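Board index > Buying and Budgets > First-year equipment list, tell me what I'm missing

liv_gronli
Okay so I finally have approval to plan a small home-task manipulation setup and I've been staring at the same spreadsheet since April. Right now it's two arms from Zalstead, a Bultico controller, a table, and whatever is left for recording people doing the tasks by hand. That last line is tiny and I feel bad about it. Would you buy the second arm now or put the money into demos first?

tuominen_fan
Second arm, no question. Shipping took 32 days on ours and everything sat waiting. Hand demos are nice but you end up redoing half of them on the real hardware anyway.

T_Ibrahim
Going to disagree with that pretty hard. We bought both arms up front and one stayed in its crate while we argued about grippers. If I did it over I'd get one arm, then spend on the boring stuff: cameras, wrist markers, power strips (so many power strips), and paid hours for people to do the tasks.

tuominen_fan
Paid hours vanish though. An arm is still there next year.

T_Ibrahim
So is the data! We've trained on the same oven recordings three times now.

liv_gronli
Temitope, can you say what you spent on the recording side? Mine says 273 dollars total, which I'm guessing you're all going to laugh at.

gakari_dan
Not laughing, but that's one afternoon of somebody's time and a bag of cables. Also budget for props. A countertop oven takes a beating if its door gets opened all day, so put a spare on the list.

T_Ibrahim
What Dan said about props. I don't have the final total handy, but 122 hours of people time was the big chunk and I'd pay for it again tomorrow. The gear was cheap next to that. Ours is printed marker cubes on the wrists, one overhead view and a plain white table with the oven on it.
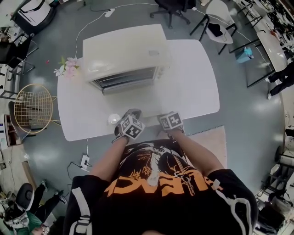
The other thing I'd put in the plan is floor space. You want to get at the table from more than one side, and you want your cables figured out before the chairs and racks move in - we did it the other way and I don't recommend it. Price the table early too, I left ours for last and had to beg for money.

tuominen_fan
Fine, I'll give you the table. Still think she regrets not having two arms by winter.

liv_gronli
Ha, maybe. I'm moving the second arm to phase 2 and asking Zalstead if they'll hold the quote. Dan, which spare oven did you end up with?

gakari_dan
Same model as the first one. Will dig out the receipt tonight.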